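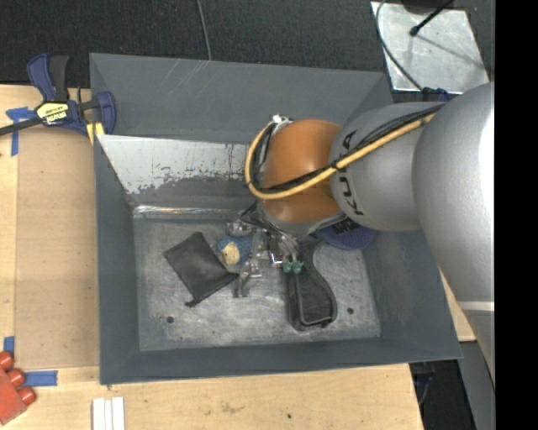 Braluser weatherization fund, progress report, 2024-04-18

Hi all! Quick catch-up on where your money has gone since the last report. We've finished the attic insulation in 19 of the 21 houses on the Kuritz list, and the last two are waiting on a roof leak and a very full attic (the owner swears it'll be cleared out soon — I've offered to carry boxes).

Doors are slower. Plarkska sent the wrong thresholds for four of the houses, so I shipped them back and we're hanging those doors once the new ones come in. They did knock $1,000 off the bill, and I'd like to put that toward storm windows on the north side of the street if you're okay with it. Let me know!

Crew is the same as before, and they're getting fast. Blower door tests start after the doors are in, and I'll send you the numbers house by house. I still expect to wrap up in September.

Receipts are in the shared folder, except the dumpster rental, which I'm chasing.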